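2025-07-24
By Halyna Dmytriv

When Desmond Begay took charge of adult learning at the Brutcombe Institute, the evening prospectus offered 12 courses and the building closed at eight. The autumn programme, which opens for enrolment next month, lists 78. Mr Begay attributes the growth to the decision to keep the library, the workshops and the café open until ten, and to a change in what local people ask to be taught.

"For many years we assumed that adults came to us for a certificate," he said when we met in his office on the second floor. "A good number still do, and we serve them well. But the enquiries we receive now are very often from people who own something, or have inherited something, and would like to understand it. They ask about clocks, gardens, family papers and computers."

The Institute carried out a survey of its learners in May and received 116 replies. Most respondents were over the age of forty, and many had not attended a class of any kind after leaving school. Mr Begay was surprised by how often they mentioned the timetable. Courses of ten weeks had been the rule at Brutcombe for a generation, and several respondents wrote that they could not commit to so long a period while caring for a parent or working shifts.

"We had been designing courses to suit the room bookings," he said. "I include myself in that."

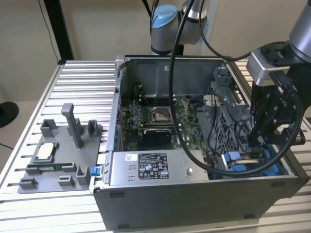
Computer maintenance is among the subjects offered in the autumn programme.

From September, just under half of the courses will run for four weeks or fewer. Fees will be charged by the session, and learners who miss an evening may attend the same session in the following block without further payment. Mr Begay acknowledged that the arrangement had caused some concern among tutors, who prefer to know their groups from the beginning. Ionuț Crăciun, who teaches bookbinding and has been at the Institute longer than any other tutor, put that concern in writing.

"His letter was a fair one," Mr Begay said. "He argued that a class is a group of people as well as a set of lessons, and that a group takes time to form. We have left bookbinding at ten weeks."

Asked about the practical subjects, he spoke at greater length.
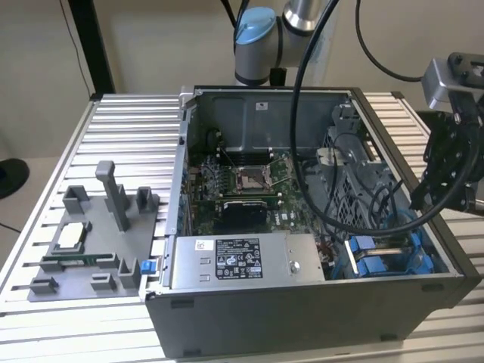
The new short courses are taught from objects wherever possible, and written handouts are given out at the end of the evening. Mr Begay believes that beginners remember a part by its place among its neighbours. He gave computing as an instance: a learner who has looked into an open tower, and seen the graphics card seated in its slot just below the processor socket, will follow a diagram of the same board with far less trouble. The same principle is applied in upholstery and in the course on domestic plumbing.

Funding remains uncertain. The Dalen bequest, which has supported reduced fees for learners on low incomes, is guaranteed for two further years. Mr Begay would not be drawn on what might replace it, but confirmed that discussions were under way and that concessions already offered for the autumn would be honoured in full.

He was more willing to talk about the library, where over 100 people now hold evening reader's tickets. Few of them are enrolled on a course. "They come to read the newspapers, or to write letters, and I am very glad to have them," he said. "One gentleman has been working through our county histories and has found a number of errors in the index. We are correcting it as he goes."

Enrolment may be completed in person at the front desk or by post.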